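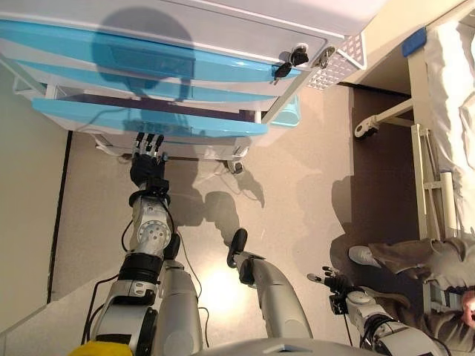
Drelthorpe Assistive Robotics Club - Members' Blog

I've been putting off this post for weeks, mostly so I wouldn't have to look at the spreadsheet again. But our budget request for next year goes in on October 13, 2024, and Rosine Collet (who holds the purse strings and is much kinder about it than I'd be) asked me to write down how we got to the number. So grab a cuppa, it's a long one!

The big lesson from last year is that we budgeted for the robot and forgot the room. We had a lovely line for joints, hands and cabling, and then somebody asked what it was going to fetch things out of. A bedside cart with drawers and wheels costs real money. So does a hospital bed, even a tired one. I rang Hiltau for a quote on a second cart and had to sit down for a minute.

This year the furniture gets its own line: 2,000 dollars for another cart, a mattress and spare castors. I wanted a cart with deeper drawers, but the sales bloke told me they're a special order and wouldn't arrive until January, so we're sticking with the ordinary colour and the ordinary size.
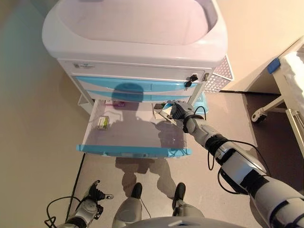 Drawers are also why I've asked for more hours on the arms. Getting a hand down into the back corner of a low drawer takes a lot of fiddling, and every afternoon of fiddling is wear on something. Cables are my pet hate. They loop along the outside of the arms and they love to catch, and last year I'd put down a grand total of nothing for replacing them. Silly me. There's now a proper spares line, and it's the one I'll fight for if the whole thing gets trimmed.

Then there are the hands. A full replacement hand from Dehghan is over 4,000 dollars before freight, and I went back and forth on it for ages. Pustcombe will service the ones we've got for a good deal less, but they want them for nine days at a stretch and we'd have to plan our sessions around that. I've pencilled in the service and left the new hand on the wish list - sorry, everyone who was hoping!

The cheapest line is my favourite. Medicine boxes, plastic wrap, little packets, all the odds and ends that go in the drawers and on the table. They get squashed and scuffed, so I've allowed for topping them up as we go. 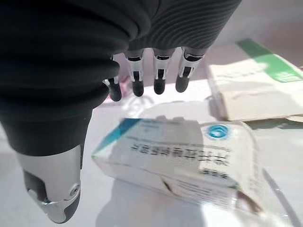 Fingers over a medicine box, thumb beside it, with a second box behind.

Rosine has already asked whether the two wheeled tables could wait another year. Probably, yes. I've moved them to the bottom of the sheet and coloured them grey, and if you know of anyone clearing out a clinic or a nursing home, please send them my way before I order anything.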